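**Rapport de visite pédagogique – Module « Systèmes automatisés et robotique de manipulation »**
Visite du 6 février 2020, site de Rosden, société Gistska

## 1. Cadre de la visite

Dans le cadre du projet tutoré de deuxième année, notre groupe a été reçu à la journée portes ouvertes organisée par la société Gistska dans son atelier de Rosden. Cette visite faisait suite au travail bibliographique remis en janvier, qui portait sur la préhension d'objets par des bras manipulateurs et sur le choix des effecteurs.

Trois objectifs avaient été fixés avec l'équipe enseignante :

- observer une cellule de manipulation en fonctionnement ;
- relever les contraintes d'intégration citées par l'exploitant ;
- comparer ces éléments aux hypothèses retenues dans notre cahier des charges.

Les visiteurs étaient répartis en groupes de 20 personnes. Le nôtre a suivi le parcours de l'après-midi, qui comprenait un exposé en salle, la visite de l'atelier et une démonstration suivie de questions.

## 2. Présentation de l'entreprise et de son activité

Gistska conçoit des postes robotisés destinés à la préparation de kits d'outillage. Son principal produit, la cellule Dutik, est proposé à des ateliers de maintenance qui doivent constituer chaque jour des lots d'outils différents. L'exposé a rappelé que ces opérations restent en grande partie manuelles, en raison de la variété des formes à saisir.

La société a constitué une base interne de 3888 essais de saisie. Parmi ceux-ci, 3368 ont été classés comme réussis, soit un taux de 86,6 %. Les autres essais sont conservés et servent à la mise au point de la commande. Il nous a été précisé que ces résultats proviennent d'une configuration d'essai et qu'ils ne constituent pas une performance garantie au client.

## 3. Démonstration de manipulation

La démonstration portait sur la prise d'outils à main présentés dans des bacs. Le bras est équipé d'une pince à deux doigts et d'une petite caméra fixée près du poignet, qui fournit l'image utilisée pendant l'approche. Le tournevis a servi de premier cas d'étude : sa tige étroite et son manche plus large offrent des zones de prise très différentes, et l'orientation de l'outil détermine celle de la pince.
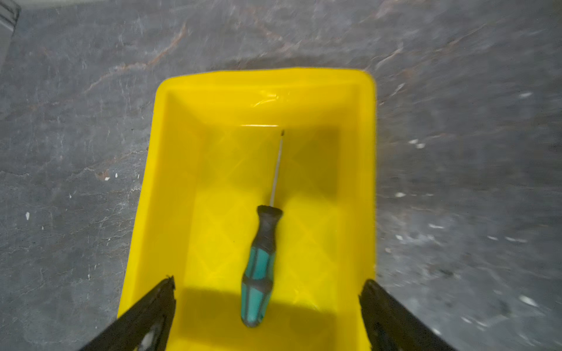
L'animateur a distingué cinq phases dans le cycle : repérage de l'objet, calcul de l'orientation, descente, fermeture des doigts et dégagement vertical. La descente est la phase la plus délicate. Les parois du bac limitent l'espace disponible et une ouverture trop large peut conduire à un contact avec le rebord. À l'inverse, une ouverture réduite laisse peu de tolérance sur la position de l'outil.

Deux difficultés ont retenu notre attention. La première concerne l'éclairage : les reflets sur un plastique brillant peuvent être confondus avec ceux d'une tige métallique, et l'ombre de la pince modifie l'aspect de l'objet à mesure que celle-ci s'en approche. La seconde tient au flou de mouvement, qui augmente avec la vitesse du poignet et réduit la qualité des contours détectés.

## 4. Échanges avec les intervenants

Les questions ont porté sur la sécurité, sur le coût d'intégration et sur le changement de référence. Sur ce dernier point, l'entreprise s'appuie sur le logiciel Khattak, qui permet d'ajouter un outil au catalogue à partir d'une série de prises de vues. Nous n'avons pas pu assister à cette opération, faute de temps.

Concernant la sécurité, les intervenants ont insisté sur l'analyse de risques de l'application complète, outil et pièce compris. Notre dossier de janvier ne traitait que du bras ; cette partie devra être reprise.

## 5. Conséquences pour le projet

À l'issue de la visite, le groupe a décidé des modifications suivantes :

1. ajouter au cahier des charges une exigence relative à l'éclairage du poste ;
2. réduire la vitesse d'approche dans la dernière partie de la trajectoire ;
3. vérifier l'encombrement de la pince ouverte par rapport aux dimensions intérieures du bac ;
4. compléter l'analyse de risques.

Le choix entre un bac mat et un bac brillant reste ouvert. Des essais comparatifs seront menés en salle de travaux pratiques avec notre propre maquette, et leurs résultats figureront en annexe du rapport final.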